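Quarterly progress report: beverage station and loose tea storage
Nevberg site, reporting period ending July

1. Status

Work under the Mullevo small kitchens grant is on schedule. The 20 storage jars in the approved budget have been received. Cleaning and filling began in the second month of the period. Each jar is emptied, wiped and inspected at the rim before it is refilled. Jars with chipped threads are set aside.
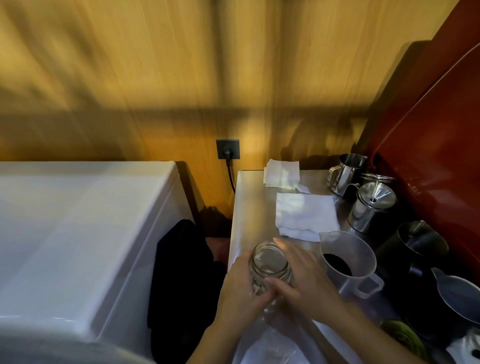 Spending to date is 1,800 against the equipment line. No transfer between lines is requested. The supplier, Economou, has agreed to replace damaged jars at no charge until the end of the contract.

2. Tea transfer

Loose leaf tea was previously kept in the plastic containers used for delivery. Under the new procedure it is decanted by hand over the steel counter into screw-neck glass jars. The jar is held under the mouth of the container and tilted slightly. Large twisted leaf tends to bridge at the opening, so the pour is kept slow. Spilled leaf is discarded.

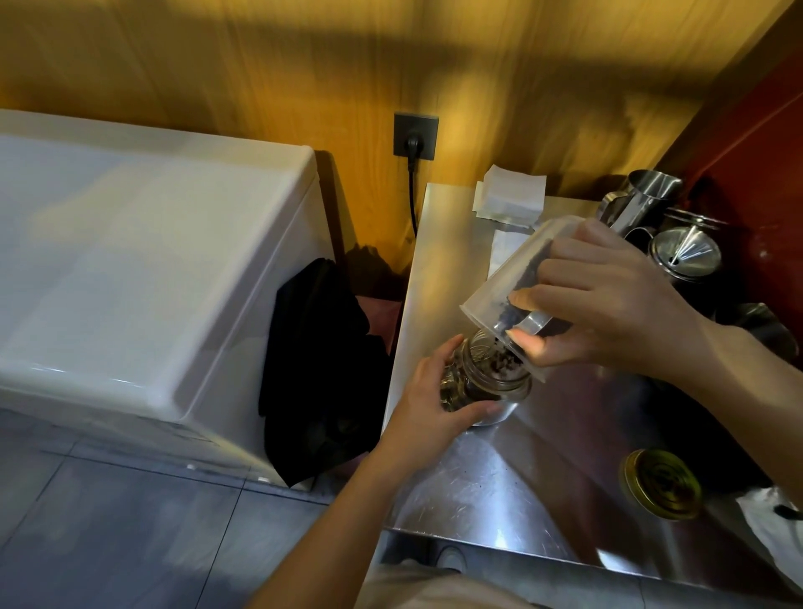 Why was a filling funnel not purchased?
The narrow funnels tested in the first quarter clogged with whole leaf, and the wider models did not fit the jar neck.

Of the 37 transfers logged this period, 33 were completed without a recordable spill. The remaining four involved the same coarse black tea. That tea will be moved to a wider jar if the rate does not improve.

3. Counter layout

The layout follows the Nestlow plan, revision B. Napkins are kept at the back near the wall, with the folded cloth in front of them. Steel pitchers stand to the right, on the same side as the espresso machine. The left half of the counter is reserved for filling.

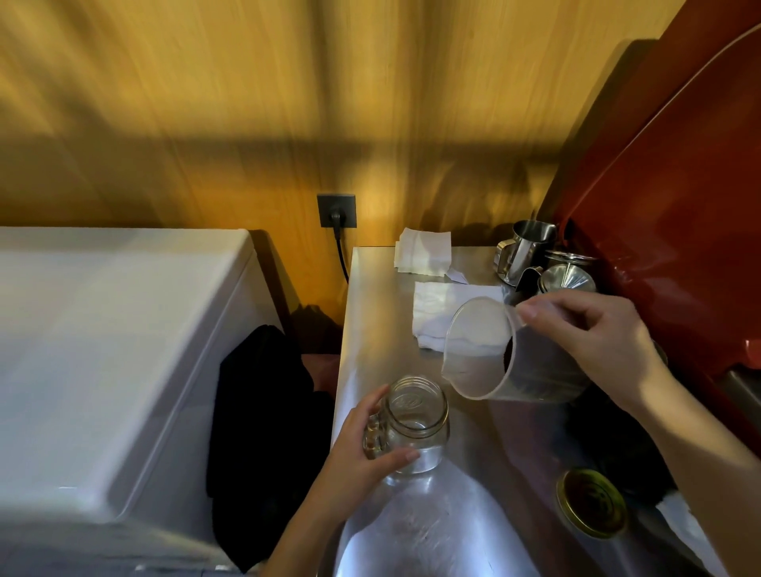 Station Coordinator, Nevberg

Open items for the next period: labels for the filled jars, a written cleaning interval for the milk pitchers, and a second check of the outlet load with the espresso machine running. Label stock is due Thursday. The outlet check requires a licensed electrician and has not been scheduled.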